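Ticket: Purchase hold, chair-reset equipment for the Vornside training rooms
Queue: Facilities and Equipment Planning
Status: Open, waiting on supplier
Priority: Normal

Original request

Vistcombe site wants to add a two-armed humanoid to the June equipment plan. Stated use is putting chairs back under desks after classes end. The request came in with a one-page quote from Closberg and no breakdown. I can't approve a one-page quote, so I opened this ticket to find out what we would be paying for.

Log, first entry

Read the quote. It has a line for the machine, a line called "hands, pair" and a line called "integration" with no hours against it. There is no mention of spare parts. Asked Closberg to itemize. Got back the same page with a new header.

My starting position is that we have 41 desks on that floor and people have been pushing in their own chairs for years. The saving in the request assumes they will stop. I would like to see the basis for that before it goes into a budget.
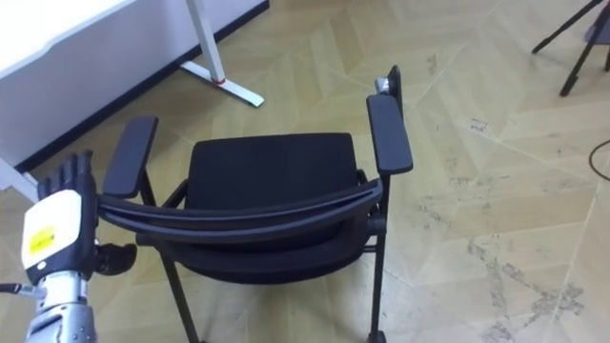
Are the hands covered by the base warranty?
Closberg treats them as wear parts, so they are covered against faults on delivery and nothing after that. Replacements would come out of our maintenance line.

Log, second entry

Asked Vistcombe where the maintenance money is. There isn't any. The request carries the purchase price and stops there. I have added a placeholder of $900 a quarter for hand parts and cables, which is my number, and I'll take it out when somebody gives me a better one.

Also asked about floor wear. The rooms were refinished out of a different budget and I don't want to find out later that a heavy machine on two feet voids that work. Facilities will look for the floor paperwork.

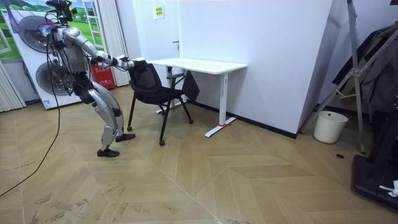 Semwal, who we would be leasing from if we don't buy, sent their terms the same afternoon. The lease includes service visits but not travel to Vornside, and travel is most of what a visit costs. Their minimum term is 2 years. I asked for a shorter one and was told to call sales, which I read as no.

Log, third entry

Compared buy against lease on the same sheet. On paper the lease wins the first year and loses after that, but both columns leave out the person who has to be there. Neither supplier will say in writing that the thing can be left alone in a room. Until they do, I am budgeting a staff member for every hour it runs, and with that in the sheet the saving is gone under either option.

Vistcombe replied that supervision is temporary. Maybe so – I need a date for when it ends, and a price if it doesn't.

Smaller items still missing from both quotes:
Charging equipment and the outlet it needs
Shipping back for repair, and who pays
Software updates after the first year
A loaner while ours is out 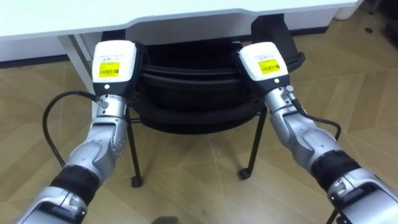 Page last changed: June, 4:10 pm

Log, fourth entry

Closberg finally itemized. "Integration" is 139 hours. I asked what happens in those hours and the answer was setup for our furniture. We have more than one kind of chair at Vornside and the quote assumes one, so either the hours go up or we standardize the chairs, and chairs are a separate capital request with its own waiting list.

I also asked for a success rate on a job like ours: chair starts in an ordinary spot, ends under the desk, no one touches it in between. They sent a brochure. Asked again and said I would accept a bad number as long as it was a real one. No reply yet.

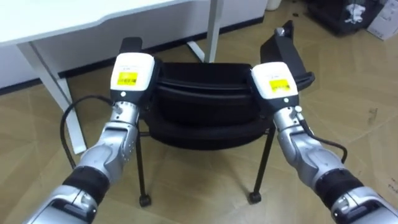
Page 2

Log, fifth entry

Facilities found the floor paperwork. It gives a load limit but doesn't say anything about a load that moves around on feet. Sent the question to the flooring contractor. If they want a test, that cost goes to Vistcombe and not to us.

Semwal called back and offered to drop the travel charge if we sign before the end of the quarter. I don't plan around end-of-quarter offers. If the price can come down it can come down in the written terms, and I told them so.

Current recommendation

Hold the purchase. Do not move money from the desk and outlet work to cover it. If Vistcombe wants to keep going, I would support a short paid trial with our own chairs in our own room, with these conditions in the agreement:

1. Supplier records every attempt, including the ones that need help.
2. Supplier pays for hand parts during the trial.
3. Supervision hours are logged by our side.
4. No automatic conversion to a lease.

Waiting on

Closberg: success rate, chair types covered, parts price list
Semwal: revised terms in writing
Flooring contractor: load question
Vistcombe: where the savings figure came from

Leaving this open. Please don't close it as "approved pending details" again, the details are the ticket.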